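Notes on the Grasp Planner, Release 3

The past several weeks have been given over to the planning layer of the Stunis stack, and a record of the changes seemed appropriate. The earlier planner treated every item on the table as a rigid body. Power supplies satisfy that assumption; their cables do not. A plan computed for the metal case would often pass the fingers straight through the wiring.

Release 3 separates the two. Perception now returns a case mask and a cable mask, and the planner scores approach directions against both. The cable mask is recomputed before each descent.

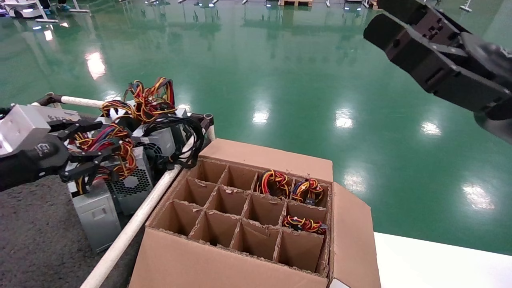
Tristov, 13 May 2023

Placement is handled by a second module. The divided carton is modeled as a grid, three rows by four, and each cell carries a state: free, filled or uncertain. Bundles of red, yellow and black wire tend to spring open once released, so a cell is marked filled only after 2 matching depth readings.

The regression suite stands at 167 recorded scenes, of which 41 were added in February. Reflections from the green floor remain a source of false depth points -- a crop at the table boundary removes most of them. The collision model for the white tubing was also redrawn by hand.

Work on the timeout logic continues. The configuration files have been moved to the Sarkari repository, and the old branch is closed to further commits.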